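Small-item sorting: the basket stage

Kanokwan Chaiyaporn
21 January 2025
6 comments | 2 shares

The drawer under the hallway mirror had reached the point where it no longer closed. I have been working through the flat one storage unit at a time, and this was the last of the small ones. What follows is the procedure I used, with the parts I would change.

The general method is the one I described for the kitchen. Everything comes out of the drawer and goes onto a covered table. Nothing goes back until its category exists. The drawer is measured empty, the containers are chosen to fit the categories, and only then does anything get stored. The usual mistake is to buy the containers first. I have made it twice, and the evidence is a stack of divided trays in the closet that fit no drawer I own.

The table cover matters more than I expected. On bare wood, small hard items slide and roll, and screws leave marks. A towel has the opposite problem: the loops catch on hooks, zipper pulls and anything with a burr. I now use a plain light gray cloth with no pile. It holds things where they are put, and small dark parts show up well against it. Pale parts show up less well, so I keep those to one side. I do not iron it. Slight wrinkles are useful for stopping round items, and larger folds can be pulled flat by hand.

Hidayah Nair asked in the comments last time why I don't use a sheet pan. A rim does keep things from falling off. It also makes a noise every time something is dropped in, and it limits the working area to the size of the pan. For a single jar of screws I would use the pan. For a full drawer I want the whole table.

The basket is the second piece of equipment. Its only function is to hold the category currently being collected. I tried a cardboard box, a mixing bowl and a lidded bin before settling on round plastic with slotted sides. The slots let me check the contents from a seated position, and dust and crumbs fall through instead of collecting at the bottom. The drawback is that anything narrower than a slot can fall through as well, so pins, loose staples and thin washers go in a jar.

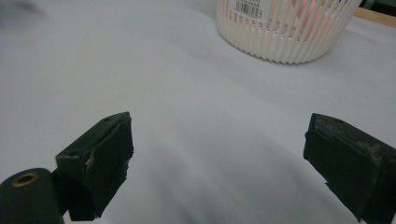 Basket with its barcode label still on, gray cloth down.

On labels: I leave the store sticker in place until I am sure that I am keeping the container. Once it has been assigned to a category, the label comes off. Warm water and dish soap for 14 minutes will loosen most paper labels. If a film of adhesive remains, cooking oil on a paper towel will lift it, followed by a second wash to get rid of the oil. I avoid scraping ribbed plastic with a blade. The scratches hold dirt.

The categories for this drawer were as follows. Fasteners. Batteries, with the terminals taped. Cables and adapters. A fourth group, which I call pending, for items I could not identify within a few seconds. Pending is allowed as long as it has an end date. Mine is the end of February. Anything not claimed or identified by then leaves the flat.

Irena Gajewski uses a stricter version with no pending group at all, and decides on each item as it is picked up. I tested this on the top layer of the drawer. It was faster, but I threw away a bracket that turned out to belong to the bathroom shelf and had to retrieve it from the trash. I went back to my own method.

One change from earlier rounds: I clear the middle of the cloth between categories. Previously I let the piles spread until they met, then spent time separating them again. Now the finished pile goes to its container, the cloth is smoothed, and the next category starts in the open area. It adds a minute or so per category — less than the re-sorting used to take.

The drawer itself needed vacuuming and a new liner. I cut the liner 2 mm short on each side so that it would lie flat. It shifted slightly when the drawer was pulled out quickly, and four small squares of double-sided tape fixed that.

Remaining problems: the cables. Coiled and tied, they still take up more than half of the drawer, and I suspect several belong to devices I no longer have. I will test each one before the February date. The closet is next, beginning with the divided trays, which Silvana Amaral has offered to try in her desk.

Share this post (2)

6 comments

Related posts
Kitchen drawers, part 2: utensils
Removing adhesive from plastic and glass
Measuring a drawer that isn't square
What I kept from the sewing box
Closet shelves: load and spacing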